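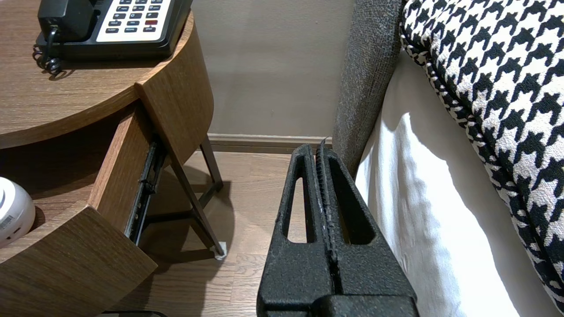 The Customer File That Wouldn't Die

How a tile distributor in Dornum gave up its oldest database and got its sales team talking again

The first thing So-yul Yoon did when she took over sales operations at Clametti was ask to see the customer list. She got three. One lived in the accounting system, one in a spreadsheet the showroom staff passed around by email, and one in a homemade database that had been running since 1993, green text and all. Each of them had a different address for the company's biggest account.

I love stories like this, and I've heard plenty in the years I've been writing about business software. Everyone wants to talk about forecasting and dashboards, and then you sit down with a real company and find that the drama is all in the address field. Clametti sells tile, grout and stone to contractors, and almost 900 of those contractors buy from it regularly. The reps know them by first name. The software mostly knew them by whatever somebody typed in a hurry.

"We had one builder in there under his own name, his wife's name, and the name of his boat," Yoon told me, laughing. "He paid his bills under all three!"

The old database was the work of Osvaldo Greco, who joined the company as a warehouse clerk and taught himself to program in the evenings. I expected him to be defensive about it. He was delighted to show me around. There was a field for which gate to use at a job site, a field for the name of the foreman's dog, and a long free-text box called REMEMBER, where the reps had been leaving notes to each other for decades. Call before 7. Hates beige. Owes us a pallet. I could have read it all afternoon.

That box turned out to be the heart of the project. Clametti had tried to move to a modern CRM once before, with an outside consultancy called Agbayani, and the plan then was to bring over the names, the numbers and the order history and leave the notes behind as clutter. The reps kept the old system open in a second window and never really left it. The new one went quiet within a couple of seasons.
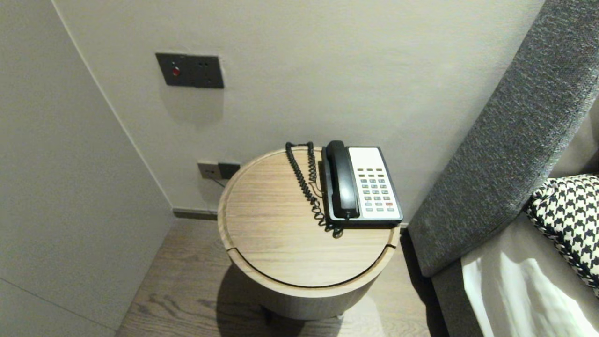

For the second try, Yoon picked Zasix, a fairly plain package that lets you rearrange the contact screen without calling a developer. She put REMEMBER at the top, above the phone number, above the credit limit, above everything. Then she and Greco started merging records by hand, 50 a day, with whichever rep knew the account sitting next to them.

It sounds slow, and it was. It was also the part everybody I spoke to wanted to tell me about. Reps who had covered neighboring territories for years found out they'd been quoting the same contractor two different prices. A showroom manager learned that a "new" walk-in customer had been buying from the warehouse since before she was hired. People argued over who had the right spelling of a name, and somebody would simply pick up the phone and ask – a terrific way to remind a customer that you exist.

There were rough patches. The first import scrambled every note with an apostrophe in it, and Greco spent most of December cleaning those up. The mobile app still drops its connection out at the quarry, so two of the reps write on paper and type it in later. Yoon wants automatic reminders for quotes that have gone unanswered, and she hasn't found a setting she likes. Every version so far pesters people who are only waiting on a permit.

Greco's old system is still switched on, read-only, on a machine in the back office. He checks it now and then when a record looks odd. The dog field made it into Zasix, by the way. It's optional, and the reps fill it in anyway.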